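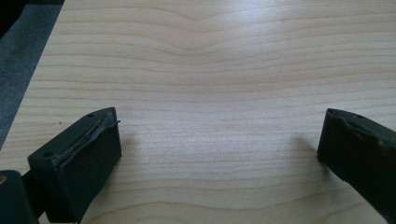
Pale timber with a smooth finish. The grain dips in one spot near the top and runs straighter lower down.

Timber Benchtops and Tabletops: Frequently Asked Questions

Updated 11/5/22

These answers cover solid timber tops ordered through the Szilágyi workshop. If you bought a veneered top from the Asura range, the care advice is different and you should follow the sheet that came in the box.

Ordering

How long does a top take to make?
Allow 31 working days from the day we receive your signed drawing. Orders placed after the middle of October usually run into the Christmas shutdown, and we will tell you the revised date before taking your deposit.

What is the longest top you can make in one piece?
3145 mm. Anything longer is made in two sections and joined on site with bolts from underneath. The widest we can put through the sander in one pass is 1200 mm.

Can I choose my own boards?
Yes, by appointment. Aranka Katona looks after the timber store and can set aside boards for up to two weeks. Bring your drawing with the cut-outs marked, as a sink or cooktop may take out the part of the board you like best.

Do you send samples?
We post up to four offcuts at no charge within Australia. A sample shows the species and the finish. It will not show you the grain of your own top.

Grain and colour

Why does the grain change direction partway along?
Trees don't grow evenly. A branch, a lean in the trunk or old damage can all bend the growth rings, and the saw cuts through the bend. It doesn't weaken the top unless the grain runs out steeply at an edge, and we reject those boards.

Will the colour change?
All timber changes colour. Pale species go yellower over the first year, and most of that happens in the first three months. Move bowls, mats and appliances around during this time or you'll end up with lighter patches underneath.

Can you stain a pale top to match my darker floor?
We can, but we don't recommend it on blond timbers. The stain tends to take unevenly and any later scratch shows light. Choosing a darker species costs a little more and wears better.

Why does my top look washed out near the window?
It may just be reflection. Look at it from the other side of the room, or at night under a lamp. If the patch is still there, it could be fading, or a build-up of spray cleaner, and a wipe with warm water will tell you which.

Finish

Which finish should I choose?
Hardwax oil for kitchens, in most cases. It can be repaired in patches without sanding the whole top. Two-pack polyurethane is tougher and needs less attention, but once it's damaged the whole surface has to be redone. We offer both in matt and satin, and polyurethane in gloss.

How often does an oiled top need re-oiling?
Twice in the first year, then once a year. Around the sink it may need doing more often. Flick a few drops of water on the surface, and if they soak in instead of beading, it's due.

What do I clean it with?
A damp cloth and a drop of dishwashing liquid. Dry it afterwards. Don't use bleach, vinegar, cream cleanser or steam mops. Wident soap is fine on oiled tops, diluted as the label directs.

Can I put hot pans on it?
No. Use a trivet. Heat marks in oil can usually be sanded out. Heat marks in polyurethane usually can't.

How do I get rid of a white ring?
On an oiled top, leave it for two days, as it may go by itself. If it doesn't, rub along the grain with a grey non-scratch pad and a little maintenance oil, then buff dry. On polyurethane, ring us before trying anything.

What about black marks?
Those are from iron and water, often a wet tin or a cast iron pan left overnight. Oxalic acid will lift them, but it needs gloves and care. Botond Gál does these repairs and can quote from a phone photo.

Delivery and fitting

Do you deliver?
We deliver to the metropolitan area on our own truck. Regional orders go by freight from the Zistonska depot and need two people at the other end to unload.

Can I store the top in the garage until the kitchen is ready?
Please don't. Keep it flat, indoors, wrapped, and on at least four evenly spaced bearers. A top leaned against a wall can bow within a week.

How should it be fixed down?
With the slotted brackets supplied. The slots let the timber move across its width with the seasons. Gluing it or screwing it tight through the cabinet rails voids the warranty.

Does the underside need to be sealed?
Yes, and we do it before it leaves the workshop. If your installer cuts a new opening on site, the raw edge must get three coats before the sink or cooktop goes in.

Warranty

What is covered?
Splits, joint failure and cupping of more than 3 mm, for seven years. Stains, scratches and colour change are not covered. Send claims to Karine Ouellet with your order number and a photo taken with a straight edge laid across the top.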